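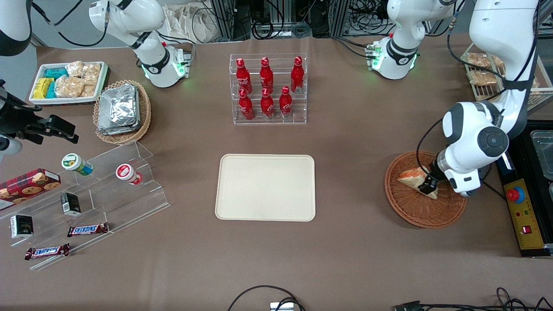 Figure 2. Snack table with drinks rack, wicker baskets and serving tray.

Anouk Stevens found that she reached for whatever was nearest the tray, and that flavour hardly came into it. Similar remarks came from 13 of the 171 people interviewed at Hotanell in October. Most put a sandwich on the tray first and added packaged snacks later – crackers or cookies, usually – with the drink chosen last. We return to this order in Section 7.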